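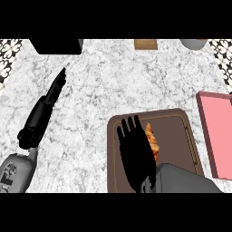 *La cocina simulada, con un cruasán sobre la tabla de cortar y una bandeja rosa a la derecha.*

Lingyun Su abre el simulador antes de sentarse. Trabaja en Starklow, donde mantiene el planificador de movimiento de dos brazos que en Bidthorpe llaman simplemente «el doble», y lo primero que me enseña es una encimera de mármol.

«La gente mira las manos», dice. «Yo miro el espacio entre los dos brazos. Allí es donde mi programa se equivoca.»

El brazo izquierdo termina en una pinza y el derecho en una mano con dedos. Le pregunto si no sería más cómodo usar dos herramientas iguales. «Para mí, mucho más cómodo. Pero entonces el código supone cosas sin decirlas. Teníamos una función que copiaba los límites de la izquierda a la derecha, y durante meses fue correcta por casualidad. Cuando pusimos la mano, dejó de ser correcta el mismo día.»

El error se encontró en noviembre. Desde entonces cada brazo carga su propio modelo de colisión y el planificador comprueba los dos juntos, a 100 hercios. Su compañera Mbali Pillay escribió las pruebas: 440 posiciones iniciales que se ejecutan cada noche. Hoy fallan cinco. «Son siempre casi las mismas», explica Su. «El antebrazo pasa bajo sobre la tabla y el planificador cree que la va a tocar. Prefiere no moverse. Es prudente, pero no coge el cruasán.»

La percepción es otro asunto. El módulo, que se llama Moodley, estima la postura de cada objeto y entrega también una incertidumbre. Al principio el planificador ignoraba ese segundo dato. «Fue decisión mía y fue mala», reconoce. «Un cruasán tiene una forma difícil. Si los dedos tapan un extremo, la estimación gira unos grados, y la mano corrige hacia un lugar que no existe.» Ahora, cuando la incertidumbre sube, el brazo espera dos ciclos y vuelve a preguntar.

Heikki Lindqvist, responsable del laboratorio, quería pasar ya al robot físico. Su pidió más tiempo. ¿Discutieron? «Conversamos con energía», responde, y se ríe. Acordaron congelar la interfaz y dejar el simulador abierto para cambios.

Antes de irme le pregunto qué tarea tiene pendiente. Me muestra una lista larga y señala la primera línea: registrar el motivo de cada plan rechazado. «Hoy solo escribe “sin solución”. Con eso no puedo trabajar.»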